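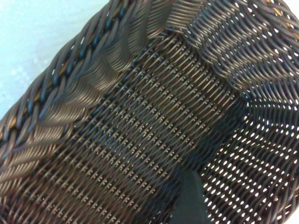
Slide 1. Dark brown basket, braided rim with a lighter strand worked through it.

Speaker notes: Baskets for the shop floor and the home shelf
Distbridge store staff evening, Sunday session

Leave slide 1 up while people sit down. Start when the side door is closed.

Welcome, and thanks for staying on after closing. The talk is on woven baskets: how to look at one, what to tell a customer, and how to keep the display stock in decent shape. Questions at the end, but stop me if a word makes no sense.

Point to the rim first. Most customers pick a basket up by the rim, so it is the part they judge. A braided rim like the one on the slide is several strands plaited into a thick edge. Run a thumb along it. You are feeling for a loose end or a strand that has lifted. If you find one on the shelf, take the basket to the back room and tag it. Do not trim it with scissors in front of people.

The golden-tan strand is trim. Customers ask whether it will match their other baskets. Put the two side by side near the window and let them decide. The ceiling lights in our store make dark brown look nearly black.

Next, the side wall. On this one the strands fan out in curved bands, a bit like scallops. It looks good and it collects crumbs. Say so if the customer wants a bread basket, and suggest a cloth liner. We carry the Lotora liners in 2 sizes. They are on the hook next to the register, not with the linens.

Then the floor of the basket. A flat floor matters more than people expect. Set the basket on a table and press each corner with one finger. If it rocks, it will rock at home too. A rectangular floor takes folded napkins, mail, or jars without much wasted space. Round ones are better for fruit.

Pause here. Pass around the 3 samples from the Cordeiro box. Wait until they have reached the back row.

Material. Look at the label before you answer. Plastic rattan and natural rattan can look close from a few steps away, and I have gotten it wrong myself. Round strands that are all the same thickness, with a slight gloss, usually point to plastic. Natural cane varies more along its length. If there is no label, tell the customer you will check with the supplier. Do not guess, especially if they plan to use it outdoors.

Cleaning, plastic weave: soft brush, lukewarm water, a drop of dish soap. Rinse, turn upside down on a towel, leave overnight.

Cleaning, natural weave: dry brush or the small vacuum nozzle, then a barely damp cloth. Keep it away from the radiator.

For both: dust sits inside the wall, right under the rim. An old toothbrush gets in there. The display baskets should be done every 2 weeks. The sheet is inside the stock room door and the December page still has gaps in it.

Stacking. Same size only, and put a sheet of tissue between them. When a smaller basket is jammed into a bigger one, the rim underneath gets bent, and a bent rim comes back to us as a return. We had 117 baskets come back last year, most of them for rims and corners. Skukilix sends theirs already nested. Unpack those the day they arrive and let them stand separately before they go on the shelf.

Price tags. Tie them to the rim with string. Stickers leave glue in the weave and it takes forever to get out.

Filling a display basket. Keep it low, below the rim, so the braid shows. Rolled hand towels work well against dark brown. Pale soap bars work too. Dark items disappear, so save those for the lighter baskets.

If time is short, skip the filling part and go straight to the table exercise. Each pair gets a basket and checks rim, wall, floor and label, then tells the rest of us what they would say to a customer.

Collect the samples before the break. The Cordeiro ones have to go back in their box with the lid taped.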